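Renting a pair of hands

Could a humanoid robot, hired by the month, earn its keep in a small parts business? Imani Obi spent a few days with the people at Wudholm to find out.

Zuzanna Wasilewska keeps a kettle on the windowsill of her office and, beside it, a stack of wheel trims that she has been meaning to put away since April. She runs the returns side of Wudholm, which sells reconditioned car parts to garages and to the sort of patient person who still likes to do their own repairs on a Saturday morning, and she will happily tell you that wheel trims are the bane of her life. They are light, they are awkward, they scratch if you so much as look at them, and people send them back in boxes that once held something else entirely.

So when Grendari began offering its Molleo service to smaller firms, she was one of the first to ring up. Molleo is a rental arrangement, and a fairly simple one once you have got past the brochure. You pay a monthly fee, a humanoid robot arrives with a person to set it up, and that person spends the first weeks teaching it the jobs you have chosen. You get 3 jobs in the basic plan, and Wudholm picked picking up trims, turning them over for inspection and placing them in racks.

The fee is £2000 a month, with a further £3000 to pay at the start for setting up and training. That is a good deal of money for a business of this size, and Zuzanna's colleague Mieczysław Malinowski, who looks after the accounts, was not at all shy about saying so over lunch. He had worked the first quarter out on the back of a delivery note and carried it about in his shirt pocket. Still, he came down to watch as often as anyone did, and I noticed that he usually brought his tea with him.

The setter sent by Grendari was Sunee Bunnag, a cheerful and very thorough woman who had already done the same job at a tile warehouse and a school kitchen supplier. She explained that the trouble with a wheel trim is its shape. A box has flat sides and a hand knows what to do with it, but a trim is mostly holes and edges, with a ring of little plastic clips at the back that will catch on anything (sleeves included, as I can confirm). The hand has to take hold near the rim, keep the face clear and tilt the whole thing without bending it.

"I always start slowly," she told me. "People want to see it go fast on the first morning, and I would much rather they saw it go gently."

Gently is the word. I had expected something noisier and, I suppose, more like a factory. What I got was a quiet room with a carpet and white tables, tape on the floor and the tabletops, and a good deal of waiting while Sunee tapped at her laptop. It is strangely pleasant to watch, rather like watching somebody else do a jigsaw.
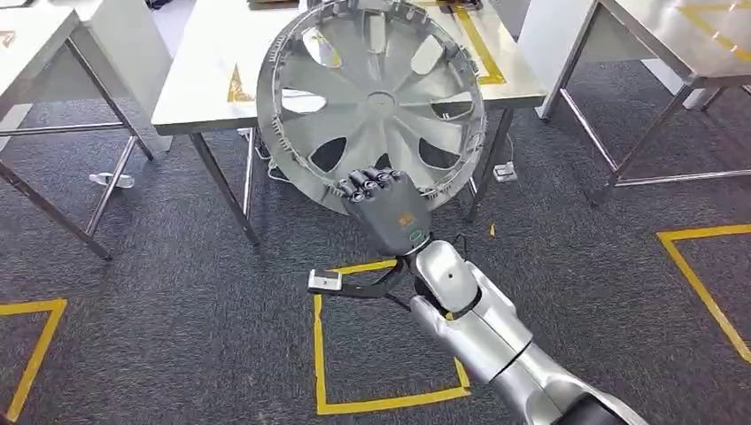
Fingertips to the lower rim: a silver wheel trim is held upright, face outwards, during training for Molleo.

There are things I would want changed. The handbook is far too long and assumes you know words that you don't, and the telephone help line shuts at five, just as Wudholm's late deliveries come in. Güven Ertürk, who works the evening shift, would also like a proper say in which jobs are taught, as he is the one who will be working beside the robot.

As for whether you should have one, I would say that it depends on how dull your dullest job is, and how much of it there is. If you send out a few parts a week, keep your money. If you have shelves of the same awkward thing, ask Grendari for a visit and have your own samples ready - the worst ones, Sunee says, and plenty of them.

Zuzanna has decided to carry on into a second quarter. Mieczysław has asked for a fresh delivery note.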